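Residents' Desk > Small Food Businesses > Storage and Handling

This site uses cookies to remember your region and text size. By continuing to browse, you accept their use.

Holding fresh sweet corn between delivery and service

Posted by Tollero Supper Hall, December 2018

We operate a dining hall in Valtivport that serves a fixed evening meal to members and their guests. For next season we intend to buy sweet corn in the husk from Dovhaniuk, a grower outside the town. Deliveries would arrive on Monday morning, and the corn would be served on Tuesday and again on Thursday.

During the past season, the Tuesday corn was well received. The Thursday corn was described by several members as starchy and dull. It had been stored in the husk in the original crates, in a pantry with no cooling. Our refrigerator has a capacity of 1000 liters, and most of that is committed to dairy and meat.

We would like guidance on the following matters. Should the husks be removed before storage? Is it acceptable to blanch the whole delivery on Monday? Would a second delivery be the better solution, given that the grower charges a fee for each trip?

Vorovell Kitchen Services

The pantry is the principal cause of the difficulty. The sugar in sweet corn begins to turn to starch once the ear is picked, and the change is much faster at room temperature than in the cold. Older varieties lose their sweetness sooner than the newer ones sold as "supersweet." We recommend that you ask the grower which variety is being supplied before making any other change.

Husks should be left on until the day of cooking. They slow the drying of the kernels. If space does not allow this, remove the coarse outer leaves, leave the thin inner ones in place, and store the ears in loosely closed bags in the coldest part of the refrigerator.

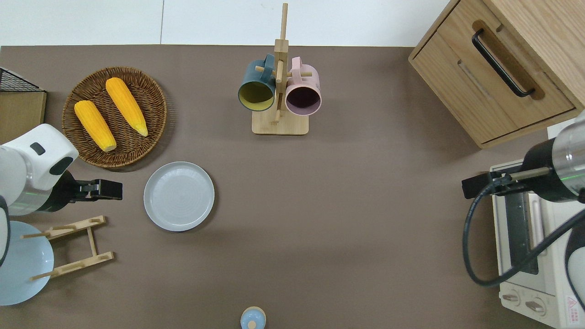
Blanching on Monday is acceptable for the Thursday portion only. Whole ears require several minutes in boiling water, depending on their thickness, followed by an equal period in ice water. They must be drained well, covered, and refrigerated without delay. Reheat them briefly on Thursday. A second full boiling will toughen the kernels.

With regard to the delivery fee, please compare it with the value of the corn that was returned uneaten. In our experience, kitchens seldom keep a record of this.

Harbor Road Canteen

We just cut it off the cob and freeze it. It is served as a side dish with butter and there have been no complaints.

Valtivport Growers' Exchange

The previous reply is suitable where whole ears are not required. Members who expect corn on the cob may not regard it as a substitute.

We would add one point concerning the crates. Corn stacked deeply generates its own heat, and the ears in the center may be considerably warmer than those on top. Upon arrival, the crates should be opened and the ears spread no more than two layers deep until they can be chilled. It is also reasonable to request that Dovhaniuk pick early on the morning of delivery. Many growers will agree to this if the order is confirmed in May, when planting schedules are still being settled.

Filed under: Vegetables, Cold storage, Group catering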